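17th March

What a day! My legs have gone to jelly and I've got a blister the size of a ten pence piece, but I have finally walked the whole of the old railway line from Grelilbridge to the coast, and I'm writing this in bed with tea before I forget any of it.

I'd been putting it off since the autumn. First the weather, then the cold that wouldn't shift, then the landslip by the second tunnel which kept the middle section shut for weeks. The notice came down at last (I rang to check, I wasn't going to be caught out twice) so I packed the rucksack, filled the flask and caught the number 88 bus with about a minute to spare. I was the only one on it in walking boots. Everyone else was off to the shops.

The start is a bit dull, I'll admit. You come out behind the builder's yard and there's a long straight bit with a fence on both sides. But then the fence stops and you're up on the embankment with the whole valley laid out, and the river so full after all that rain that it had got into the bottom fields. There were lapwings! I heard them before I saw them, that daft squeaky-toy noise, and then up they came, flopping about all over the place. I stood there grinning like an idiot until my hands went numb.

Old bridge 8 is my new favourite thing. The number plate is still on it, cast iron and painted white at some point, and if you scramble down the side (careful, very muddy, I went down the last part on my bottom) you can see how the bricks twist round in the arch because the line crosses the lane at a slant. I'd read about that sort of brickwork but never got underneath one. Somebody had to work all of that out with a pencil. There are ferns growing in it now and a great crust of white stuff where the water comes through.

Ate my first sandwich there, cheese and piccalilli. Ate the second one some 100 yards later, no willpower at all.

The tunnel was wonderful and horrible. 255 paces end to end, I counted out loud to keep my nerve up, and my voice came back at me from both directions. Drips down the neck the entire way. Coming out into the cutting afterwards was the best bit of the day, primroses all down the one bank and the sun just getting round to them. I took far too many photos and they're all the same photo.

After that it's downhill, though you'd hardly know it, and you smell the sea a good while before you see it. The old station at the far end is a café now, Leone's, with the ticket window turned into the cake counter. I had a toasted teacake and then a slice of lemon drizzle and I'm not sorry. They've got a framed timetable on the wall by the loos and I worked out that the trip I'd just spent most of a day on used to take a little over half an hour, stopping at every halt. Marvellous. I still think mine was better value.

Bus home, fell asleep, woke up a stop too late, walked back (more walking!). Boots stuffed with newspaper in the porch. Waterproof is dripping in the bath and I can't face scrubbing the mud off the trousers tonight. 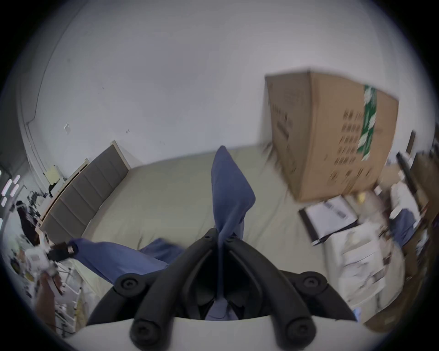
Blue cloth, bedroom.

Next time I want to try it from the other end, so the tunnel comes late and there's the long view up the valley to finish on. Maybe in a few weeks when the blackthorn is out. Must buy blister plasters, and proper thick socks, and find out whether the branch up to the quarry can be walked too. There was a gate with a path behind it just past the primroses and I've been thinking about it ever since.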